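Chapter 3: Planning When You Can't See Everything

I wrote my first planner on a Monday and trusted it far too much — it assumed every view was a good one. 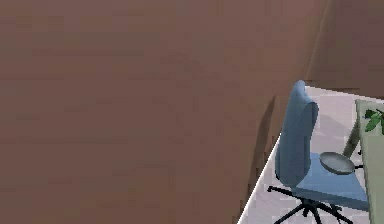 A planner needs a belief about the world, even a patchy one. Say a view is mostly brown surface, with a plate on a blue chair off to one side. Keep the plate, and mark the rest unknown.

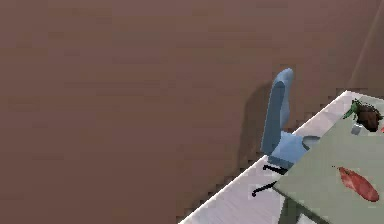 Figure 3.2. Chair and table corner, with the wall behind.

Next we'll add the arm to our collision checks.
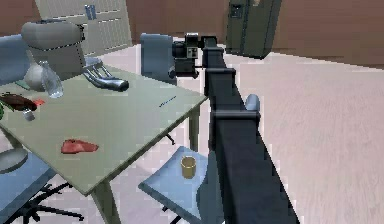
3.1 Goals Before Paths

Pick the hand pose first, then search.

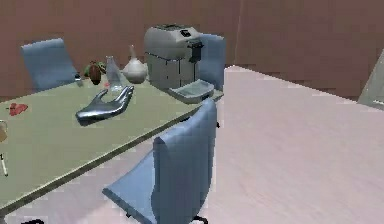
When should a planner replan? Whenever its belief changes enough to make the current path unsafe.

Related chapters
Belief Maps
Grasp Scoring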